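Ferkholm open cabinet, single bay

Item 568
Sold by Sarel

The maker calls this a "whole-kitchen organizer." It's one compartment. Judge it as a place to keep a few containers and it does fine, though we would not promise more than that.

The top has a fine reddish-brown grain with a white strip along the edge. The inside is plain tan and shows off dark items well. It will probably show crumbs too -- wipe it before you decide you hate the color.

The catalog says "no tools needed." We used a screwdriver in two places.
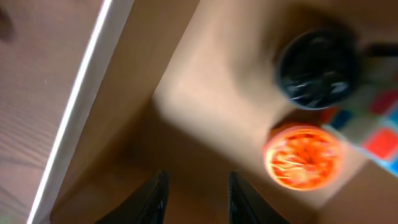

Photo: Loan Mai / Sarel

Grained top, white edge and tan interior, with a black round item and an orange lid inside. Lids and small containers are what we'd keep in it. Tall bottles, measure first.

Shelf inserts are sold separately and are overpriced, in our view. Returns accepted unassembled only. Page checked May 28, 2026.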